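I bought the Drenitz folding workbench in August, after my old sawhorses finally split, and I've used it most days since. It cost 370 dollars from the hardware store in Ollville. The larger model is 700. I looked at both and took the small one, mainly for the weight: 62 pounds is something I can carry up the basement stairs by myself.

Most of what I do is small repair work. Chair joints, drawer runners, lamps, the odd picture frame. I wanted a flat surface that stays put and folds away when the car has to come in. 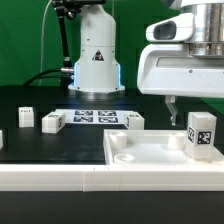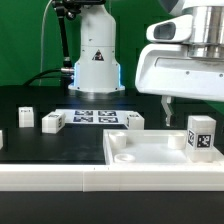
Setup out of the box took most of a Friday evening. The legs come attached, but the vise, the lower shelf and the feet don't, and the instructions are one folded sheet of drawings with no words. Two of the drawings show the shelf brackets the wrong way around. If you follow them, the shelf goes on fine but the bench won't fold. I took it apart and did it again with the brackets flipped. Mayu Hosoda, who has the same bench, made the same mistake, so check this before you tighten anything.

**Stability**

Good, with one complaint. Front to back it hardly moves, even when I'm planing. Side to side there is a small amount of sway, and it gets worse if the leg locks aren't pushed all the way down. They click before they are fully seated. Push until the lever is flat against the leg.

The four feet adjust separately, and my garage floor slopes toward the drain, so I needed that. They turn by hand when the bench is empty. With anything heavy on top you'll want a wrench. The threads were dry when I got it and a little wax helped.

**The top**

The top is an inch thick and came flat. I checked it with a straightedge when it arrived and again last week, and there's no change that I can find. The factory finish is thin. Glue sticks to it, and the first time I scraped some off I took the finish with it. I put on two coats of paste wax and now glue pops off with a putty knife.

The dog holes are a little oversized. My old dogs rattle in them. The plastic ones in the box fit, but they bend under pressure, and I've already snapped one.

**The vise**

This is the weak part. It opens wide enough for a chair seat, but the jaws toe in at the top, so thin stock slips downward as you tighten. I glued a strip of leather to each jaw and that mostly fixed it. The handle is too short for my taste. For the price I expected better, and the vise on the Iwasaki bench I used at Chiyo Hayashi's shop is much smoother. That one doesn't fold, though, and it wouldn't fit where I keep mine.

**Folding and storage**

Folded, it stands on its own against the wall, which I didn't expect. You have to take the shelf off first. That takes a minute, and I've gotten lazy and leave the shelf off now. The carry handle is on the correct side for balance, but the edge is sharp. I wrapped it in cloth tape.

Flostmont makes a cheaper folding bench that I tried in the store. It was lighter and it wobbled in every direction, so I'd pay the difference.

I give the Drenitz 4 out of 5. If you already have a vise you like, see if the store will sell you the bench without theirs - mine wouldn't, but Mayu's did and took a little off the price. Replacement dogs are sold in pairs at the parts counter.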